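We use cookies to remember your settings and to see which pages get read. Accept | Manage

Clora hand-held gripper: your questions, gathered up
Reading time: 3 minutes

I've had a lovely pile of mail since I put the Clora build up in February, and many of you are asking the same things, so I've collected the answers in one place. I'll add to the page as more come in (and they do come in, thank you!).

Do I need a robot arm to build one?
No, and please don't let the lack of one stop you. Clora is held in your own hand, you squeeze it, and the camera records what the fingers do. Ours was put together at the Juvmont shared workshop on a bench we had to clear every evening, and most of the practice happens on ordinary furniture at home.

What are the square markers on the fingers for?
They tell the software how far open the fingers are. The camera finds both squares and works out the gap between them. Print them on matte paper if you possibly can, as glossy paper catches the ceiling light and the tracking starts to jump around. Leave the white border on, too. I trimmed mine off the first time to make everything look neat and then spent a whole evening blaming the code.

How soft should the pads be?
Softer than you'd think. Marlina Pattinasarany printed six sets for me in different grades, and the stiffest ones skated right off anything smooth. The ones we kept bend under a light pinch and come back without a fuss. They do get dusty, so wipe them with a damp cloth and let them dry before you go on.

My screws keep working loose. Is that normal?
I'm afraid so, especially in printed plates. Snug them up by hand, run the gripper for an afternoon, and snug them again. Dean Sowerby uses a tiny dab of removable threadlocker and swears by it, but try it on a scrap piece first because some plastics crack.

Does the wide lens matter?
Very much. A narrow one loses the table as soon as you get close to anything. Ours gives you that round, dark-edged view and bends everything near the rim, so run the calibration again whenever you take the lens off, even if you think you put it back exactly the same way.

How much should I record before training anything?
I'd start with 115 short takes of one simple job and look through them all yourself, with a cup of something. You'll spot your own bad habits very quickly! We're at 3250 now, and I still wish I had been pickier at the start.

Comments

Rania Mahrous
Mine closes fine but opens unevenly, left finger first. Any ideas?

Freya Pearce
Rania, check the rail for stringing from the print. I had a bit the size of an eyelash and it did exactly that.

Relu Stoica
Do you clear the table completely before you record, or is a bit of household stuff all right? My place isn't exactly a lab.

Page author
Relu, leave your things out, by all means. I used to clear everything away, and the policy we trained on those takes got thoroughly confused the minute there was anything extra on the table. These days I like a mix of soft things, flat things and boxy things, and I practice coming in slowly with the fingers closed before I try any picking up.
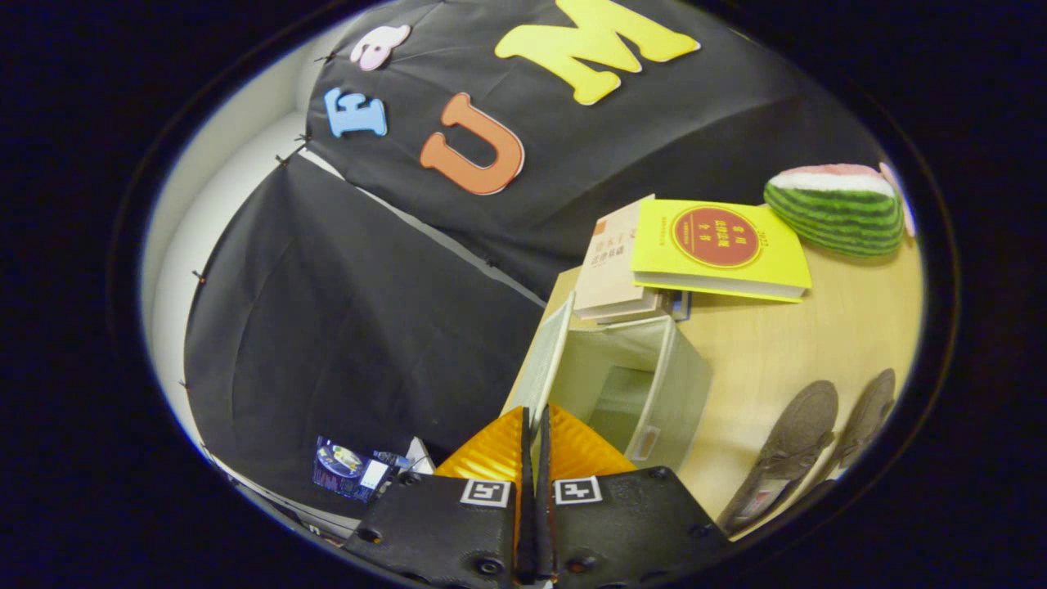
I also move a few items between takes, so that it can't simply learn one layout by heart. Do eight or so slow approaches from different sides first, and write and tell me how you get on with it.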